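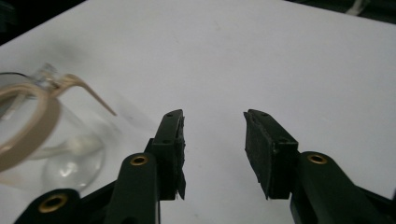 We use cookies to remember your newsletter preferences. By carrying on reading you agree to this. Manage settings

Winter news from the robot club

Well, what a term it has been, and how nice to be able to sit down with a mug of tea and tell you all about it! Those of you who came along to the open evening will know that the members have been hard at work on the Tandoment project, our entry for the student challenge at Tridelville, and I'm very pleased to say that it has come a long way from the box of loose parts and good intentions we started with in the autumn.

The idea (for anyone new to these pages) is that the hand-held gripper is taken through a job by a person first, over and over, and the recordings are then used to teach a robot arm to do the same thing. Our members chose the kitchen table as their theme, so it has been cups, lids, spoons and jugs every week, and there has been a good deal of lively talk about the right way to pick up each one. Glass was always going to be the hard part. It is difficult enough for people to see clear glass on a white table, let alone a camera, and we have spent more evenings on it than on everything else put together. 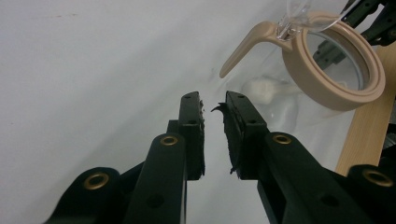
Gosach Student Robotics Club, Manipulation Team

The team set themselves a target of 500 recordings before the holidays and had reached 301 when we last added them up, which I think is splendid going when you remember that there are 7 of them and that they all have coursework to hand in as well. Handles are the current favourite subject. Coming at one from the side or from above makes a surprising difference, and the group has been keeping a shared notebook of which way feels steadier, with some very fine little drawings in it (do ask to have a look if you are passing).

The black foam on the fingertips has taken a battering too, and the pads are frayed and torn along the edges, so fresh foam is on the shopping list, along with a second set of fingers if the money stretches that far. Our sale of cakes and old keyboards did wonderfully, and thank you so much to everybody who baked, carried or simply ate!

We start again in January in the Ndlovu Room, and new members are very welcome at any point in the term, whether or not they have ever held a screwdriver. Bring a jumper, as it does get chilly in there once the heating goes off.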